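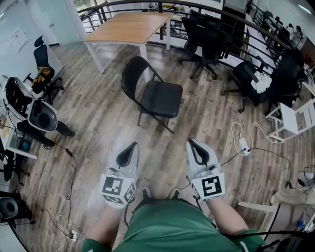
I have been a little obsessed with mezzanines ever since I was a kid and my best friend had a loft bed, so when we signed the lease on our place in Nudunham and it came with an upstairs level that looks down over the workshop, I was sold before I had even asked about parking. It has a plank floor! It has a dark metal railing that curves! I would have paid extra for the curve alone (please don't tell the landlord).

The trouble with a lovely upstairs is that it fills up with whatever won't fit downstairs. Ours has been collecting chairs. I love chairs, I truly do, but July is when I finally have a few free evenings, and I've decided this is the month the balcony turns into a proper place to sit and work.

So, the table first, and the table is staying. It's a rectangular wooden one with a light, orangey-brown top and white metal legs, and it warms up the whole level. I bought it secondhand from Louro, the office clearance place out past the rail bridge, for 80 dollars, and then spent an entire afternoon getting it up the stairs. Right now it lives near the railing and I think that's exactly where it belongs. You get to look down at all the shelves and clutter on the lower level and feel very removed from it, like somebody in a theater box.

Next, the seating. The black folding chair with the padded seat and curved back is my favorite thing to sit on in the building, and I will defend it against any fancy chair you care to name. It folds and it's light, and the padding is just enough for a long phone call. The tall mesh-backed one on wheels is the serious chair, for spreadsheets. I'd like to keep that by the table and send the other office chairs downstairs, where people keep asking for them. One has had a white cloth over the seat for so long that I think of it as part of the upholstery.

Then there's the small white table with the square frame, the one that's almost a stool. I go back and forth on this one. It's a good height for a cup of tea, and it would take a plant nicely, and I've also stood on it to change a bulb more than once. For now it's getting a plant. I have a trailing pothos at home that is 43 inches long at last measure and very ready to hang over something.

My least favorite job is the cables. We run a power strip across the floor, and the white and black cords go wandering off over the planks in big loops. I've ordered a flat cord cover from Pimeo, the 7 foot one, in a brown that I'm hoping will come close to the wood. If it looks awful I'll try tucking everything along the wall and report back.

After that I want a rug! I've been staring at a woven one from Zondari in a rusty red, but it's 400 dollars and I keep closing the tab and opening it again. If you have put a rug on a plank floor and then rolled office chairs over it every day, please tell me how it held up, and whether you bothered with a pad underneath.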